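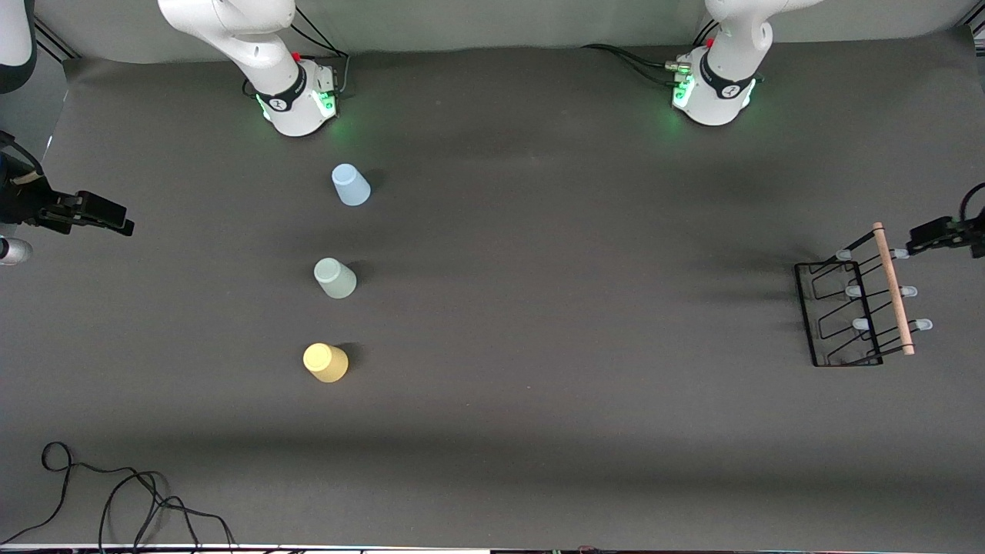

Figure 4.1. Three cups in a line on a cloth-covered table, with a wire rack to the right.

Chapter 4
Cups, Racks and the Covered Table

In this chapter you will learn
how to choose a cloth for a work table
how to place cups so that the hand can reach each one
what kinds of rack are in use, and where to put them
how to write a simple table plan

Words to know: drying rack, line placing, near edge, far edge, reach, table plan

4.1 Why we begin with the table

In the first three chapters we spoke about washing, about water and about the care of glass and ceramic. Now the cups are clean and we must put them somewhere. Many students think this is the easy part of the work. In the training kitchen at Bulstead, the breakage book for one school year had 461 entries, and the largest group of them was written under the heading "on the table", more than under "in the sink". A cup was put too close to the edge, or a sleeve caught a handle, or two cups were pushed together when a person wanted to make space for a third.

So the table is a part of the equipment, the same as the sink and the shelf. It must be prepared before the cups arrive.

Look again at Figure 4.1. The cloth is dark gray, and the cups stand one behind another, a little to the left of the center. The rack is black wire, near the right edge, and it has a wooden rod. Between the cups and the rack there is a distance. We will come back to this distance in section 4.4.

4.2 The cloth

A cloth does several jobs. It makes the sound softer when a cup is put down, it takes up a few drops of water, and it stops a light cup from sliding. A plain dark cloth has one more advantage: pale cups are easy to see on it. For dark cups choose a light cloth.

The cloth should lie flat. A fold of only a few millimeters is enough to make a narrow cup lean. Before you begin, pass your open hand from the middle of the table to each side. If the cloth moves under your hand, it is too smooth for the table and you need a thin rubber sheet below it. Do not fix the cloth with pins. In our kitchens we use the Zolline clip, which holds the cloth under the table top, but any flat clip will serve.

Wash the cloth without softener. Softener makes cotton slippery and it also takes up less water.

4.3 Placing the cups

There are two common ways to place cups on a table.

Line placing. The cups stand in one line, which runs from the near edge to the far edge or from left to right. Every cup can be taken without touching another one. This is the best way for a small number of cups, and it is the way we teach first.

Block placing. The cups stand in rows, close together. A block of 24 cups takes much less space than the same cups in a line, but you must always take from the outside of the block. The cup in the middle is the last to go.

With line placing, leave the width of one hand between the cups if the space allows it. Turn all handles to the same side. A left-handed person may turn them to the left, but then the whole line must be turned so, and the next worker should be told.

Keep cups at least 22 centimeters from the near edge. This looks like a lot when you measure it the first time — after a week you will do it without the ruler.

4.4 The rack

A rack lets the air pass below and around the things that stand in it. Wire racks are light and easy to clean. Wooden racks are kinder to thin glass, but they need to be dried themselves. There are also racks where both materials are used together. Wipe wooden parts by hand and do not leave them in water.

Put the rack to one side and never in the center. The center is where the hands work. In the Mallier method, which you will meet in Chapter 6, the side of the rack is decided by the position of the sink. The older Cai method always puts the rack on the right. Both methods agree that there must be a free space between rack and cups, wide enough to put down one cup in a hurry.

4.5 The table plan

A table plan is a small drawing, seen from above. Draw the table as a rectangle and write "near" and "far" on the two long sides. Show each cup as a circle and the rack as a box. Write the distances in centimeters. Do not draw patterns or handles in the first plan, they make it difficult to read.

Exercise 4.1. Draw a table plan for the cups and the rack of Figure 4.1. Estimate the distances, then set the same plan on your own table and measure it. Keep both drawings for section 4.6, where we add plates.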